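Robot takes on the laundry pick-up at Hanstead, and staff rota changes with it

Staff at the Hanstead respite house have been sharing the lounge with a two-armed robot this summer, and from September it goes on the rota proper. It has one job so far. Clothes off the furniture, clothes into the basket.

The machine is supplied by Plutavance and runs on a control package called Drasus, though on the floor everyone just calls it "the arms". It works the lounge in the quiet stretch after lunch, when most guests are out or resting. 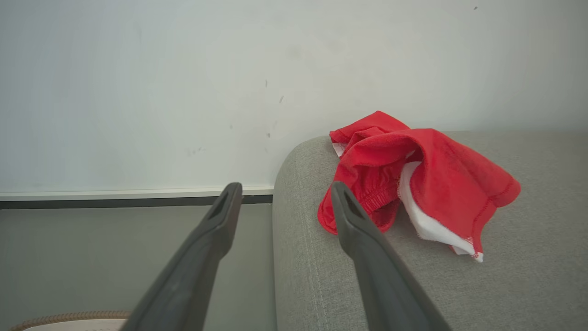 By Idris Maddocks
Local news | August 29, 2023

The house has 17 care and domestic staff across all shifts. Until this year, picking up and sorting guests' clothes was nobody's job in particular, it fell to whoever was passing. Managers put it at more than 3000 items a year, counting kit, towels and the stuff that turns up behind cushions.

Two domestic posts are affected. Neither is going, the house says, but both have been rewritten. The afternoon tidy comes out of the job description and a new line goes in: "supervise and assist automated equipment". Pay for the two roles moves up a band. Hours stay the same.

Staff were told in a meeting before the trial started and again half way through. Not everyone was happy at the first one. Concerns raised: guests' belongings getting damaged, who is to blame if they are, and whether the next round of vacancies would be quietly left open. The house has put in writing that no post will be cut before the end of the trial agreement. What comes after that, no answer yet.

One domestic assistant, who asked not to be named, said she'd expected to dislike it. "My back's better, I'll say that. It's the bending. But it is slow, you can have the whole room done while it's on its second shirt, and you do find yourself standing there wanting to grab it."

She also said the job had got a bit lonelier. The afternoon tidy used to be done in pairs, with a chat. Now it is one person and the arms.
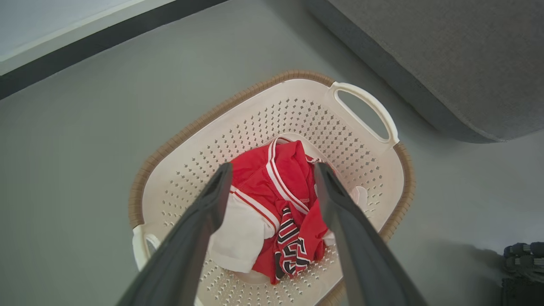 Training took longer than planned. Each member of staff had 2 sessions on the stop button, on keeping guests clear and on what to do when a garment slips. The original plan was one session, but night staff asked for more time and got it. The stop button question came up again and again, mostly who is allowed to press it. Answer: anyone, guests included.

Sports tops are the usual load, as a lot of the younger guests come straight from clubs. Soft knitted things with elastic are harder, according to the shift notes, and anything half tucked down the side of a seat still gets left for a person. Same goes for anything soiled. Those are bagged by hand as before and go nowhere near the machine.

The notes themselves are new work. Whoever is on has to fill in a sheet after each run: items moved, items missed, any stops. Night staff have complained about finding sheets blank and the house has agreed to cut the form down to 4 lines.

There is a union view as well. The local branch says it isn't against the equipment but wants the regraded roles made permanent before September, not reviewed afterwards. It also wants a say in what the robot is given to do next. Folding has been mentioned, so has table clearing. The house says neither is agreed.

A sister house at Lewis has been watching and was due to take a machine of its own this autumn. That's now on hold until Hanstead's staff survey is back. Forms went out last week and replys are still coming in.

Families have been written to. They can ask for a guest's clothes to be left alone by the machine, and a few have. Those rooms and items are handled by staff in the old way.
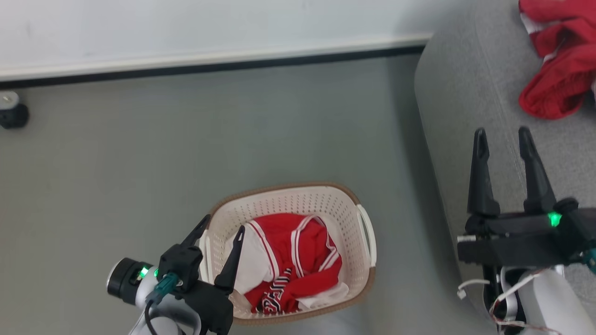

The robot at work over the laundry basket, with another item lying on the sofa.

The rota for September is up in the staff room already. The afternoon slot lists one name a day, with a second person on call in the building, something staff asked for after the first weeks of the trial. Breaks have been moved so the supervisor isn't on there own through the handover.

A drop-in for relatives and staff is planned once the survey results are in. Date to be confirmed by the house.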